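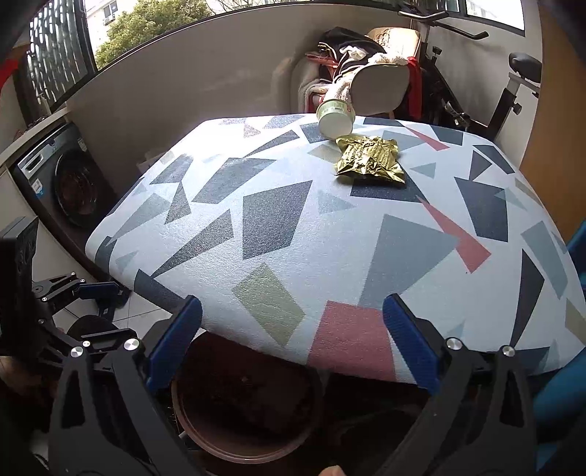

Shard print

Shard print (also scatter print, broken-tile print) - a household fabric pattern of flat angular shapes spread over a pale ground. Four-sided pieces mostly, with wedges and thin triangles between. Used on tablecloths, ironing board covers, chair pads, sometimes curtains. Not to be confused with patchwork, where the pieces are cut and sewn. Shard print is printed on one cloth, no seams.

Contents
1 Pattern
2 Colors
3 Makers
4 Use on tables
5 Use on padded boards
6 Fading and washing
7 See also

Pattern

Shapes don't line up in rows. Some touch or overlap, others sit alone with ground showing all the way round. Straight edges only; a print with curves is usually sold under another name. Large pieces carry the pattern, slivers fill the gaps. The repeat is long, on the Ratia version 40 inches, so a small table may never show the same piece twice. Cutting to match at a seam is difficult and most home sewers don't bother.

Direction matters less than with florals. There is no top or bottom, and a cloth can be turned end for end to spread the wear.

Colors

Ground is white or a very pale blue. Over it slate, charcoal, gray-blue, olive, and one warm color, nearly always a dull or coral red. The red is used sparingly, a narrow piece here and there. Older printings had mustard in place of the olive. A brown version was tried and dropped.

Makers

Ratia, a printing works in Gernville, sold the cloth by the yard first. First run was 2,200 yards, listed in the pattern book as number 933, and some shops still order by that number. Stustance took up the same print for ready-made covers, with a drawstring or elastic hem. Deng made a wipe-clean tablecloth version on a coated backing - stiffer, brighter, the shapes slightly enlarged. The three don't match well side by side, the blues especialy.

Use on tables

Sold for kitchen and balcony tables. The busy surface hides crumbs and small stains better than plain cloth, which is also the usual complaint, things get lost on it. Small dark items such as buttons or a hair clip are hard to pick out over the charcoal pieces. Shiny wrappers and light-colored tubs show up fine.

Plain dishes are generally put with it. Patterned napkins are not.

Coated cloths should be rolled for storage. Folding leaves white lines across the darker shapes and these don't iron out (and coated cloth should not be ironed anyway).

Use on padded boards

Stretched over a padded board the print has to be pulled even or the straight edges go wavy. Lay the cover loose, find a long wedge near the middle, get that straight, then tighten the cord from both ends. Padding underneath should stop short of the rim. Thick felt bunches at rounded corners.

Fit is the weak point. Stustance covers came in 6 sizes, none of them generous. Cotton ones shrink a little in the first wash and should go back on the board damp.

Some users like the print for ironing as the straight edges help in lining up a hem or a trouser crease. Others find a white shirt easier to see on a plain dark cover.

Fading and washing

Strong sun is hard on it. Red goes first, then olive. Slate and charcoal hold longest. On a glassed-in balcony the side nearest the window pales before the rest, so turn the cover when changing seasons, or take it off in July and August. 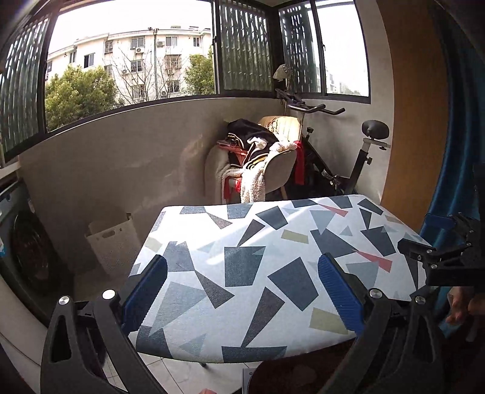
One Gernville reader wrote to the Ratia pattern newsletter that turning made no difference, both ends had simply gone pale in the same summer, and that a spare sheet thrown over the cover in the afternoons did more good. The newsletter printed this with no reply. Later issues reccomend a sheet.

Wash cool, inside out, with dark things the first time. No bleach. Line dry in shade. Iron cotton versions on the back while damp.

See also

Tablecloth
Ironing board cover
Oilcloth
Patchwork
Terrazzo print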